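De : Issa Abu Hammour
À : liste recherche-partenariats
Objet : Re: [partenariats] Journée Senow / Mirkero, affiches et axes communs

Bonjour à toutes et à tous,

Je réponds dans le fil, avec un peu de retard.

> Le rapprochement entre l'institut Senow et la société Mirkero
> ouvre des perspectives majeures en biotechnologie alimentaire.
> Cinq axes stratégiques ont été retenus jeudi, et 18 affiches
> présentées. Le prix Huttunen de la meilleure affiche a été
> attribué à l'équipe Orneck pour ses travaux sur les levures.

Des perspectives majeures, je veux bien, mais lesquelles ? J'ai relu les cinq axes deux fois. Trois figuraient déjà dans la convention précédente, presque mot pour mot, et je n'ai jamais vu le bilan de celle-ci.
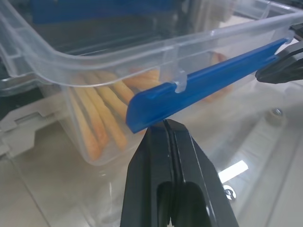
1. Les affiches

Sur les 18, j'en ai compté 11 sans la moindre barre d'erreur. Celle d'Orneck est soignée, je le reconnais, mais la souche n'est comparée qu'à elle-même - difficile d'en tirer quoi que ce soit pour la panification. Qui siégeait au jury ? Le programme ne le dit pas.

2. L'argent

On nous parle de doctorats cofinancés sans préciser qui paie la deuxième année. Mirkero avait promis une réponse en janvier. Quelqu'un l'a-t-il reçue ?

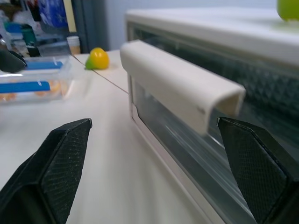

Lettre de liaison - n° 5 - p. 11

La page de la lettre interne consacrée à la journée reprend le communiqué sans rien y ajouter. Le mot « synergie » y revient à chaque paragraphe, le mot « protocole » jamais. J'aurais préféré un tableau, même incomplet, avec les souches, les substrats et les températures.

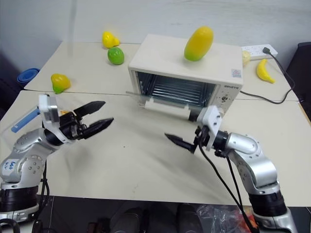

Le troisième axe, celui du passage à l'échelle, me laisse le plus perplexe. Une levure qui se comporte bien en microplaque ne dit pas grand-chose de ce qu'elle fera dans un pétrin industriel. Entre les deux, il faudrait au moins des essais de cuisson répétés. Un petit four de table à porte rabattable, comme le blanc avec sa mangue en plastique posée dessus, suffit pour une démonstration, pas pour valider un procédé. Que Senow nous montre ses séries complètes, ratés compris, et je relirai l'axe volontiers.

Je ne signerai donc pas la lettre de soutien en l'état. Si quelqu'un a le bilan de la première convention, je suis preneur, même en version brouillon.

Cordialement,
Issa Abu Hammour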